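Home Talks Visits Contact
Search this site Enter keywords Go

15/06/2019
By Tavion Ruiz-Ortega

Notes for the open day talk — Solberg visit

Get the mic on first. Say hi, thank Theresia Riedl for the room and the coffee, and warn people in the back that I talk fast.

So, start with the visit. Back in April two of us drove out to Solberg for their open day, me and Regula Hämmerli, and I'd promised her we'd be home by dinner (we were not). I figured we'd get a tour, a sandwich and a brochure. What we got was a whole afternoon with Nanora, their simulator, and I've been boring my family with it ever since!

Ask for hands: who here has driven a robot? Who has driven one that only exists on a computer? Wait for the laugh, if there is one.

Explain how the demo ran. Gheorghița Cârstea had the controls for the first part and talked us through it while she worked. You're looking out from the robot, so its own body is right there at the bottom of your view, and it takes a few minutes before you stop trying to lean around it. Regula got it right away. I did not. Go to the slide now.
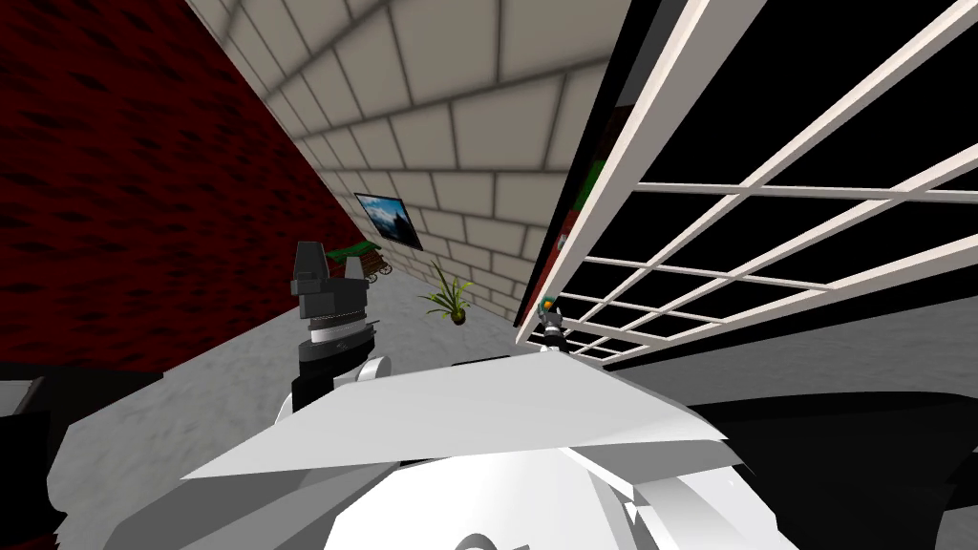 Slide 8: Nanora, robot's view — left gripper up, cart and plant over by the wall.

Give them a moment with this one. Point out how steep everything gets when the view tips over; the floor runs off downhill and your stomach goes with it. I like that somebody bothered to hang a mountain picture on the wall. Then point to the two fingers on the left arm, and ask people to find the tip of the other arm by the white lattice. It's small, so give them time.

Tell the cart story here. On my turn I wanted to drive straight over to it, and I kept turning the wrong way and apologizing out loud to a computer. Gheorghița said she'd seen some 100 visitors do the same thing. Very kind of her.

Next, Theresia Rainer's part on Erkent, the scoring tool. Keep it short, she's covering it properly after the break. Just say it logs every run and she had 3,000 of them saved when we were there.

Questions. If someone asks about Dolurley, send them to Regula, second row, blue folder.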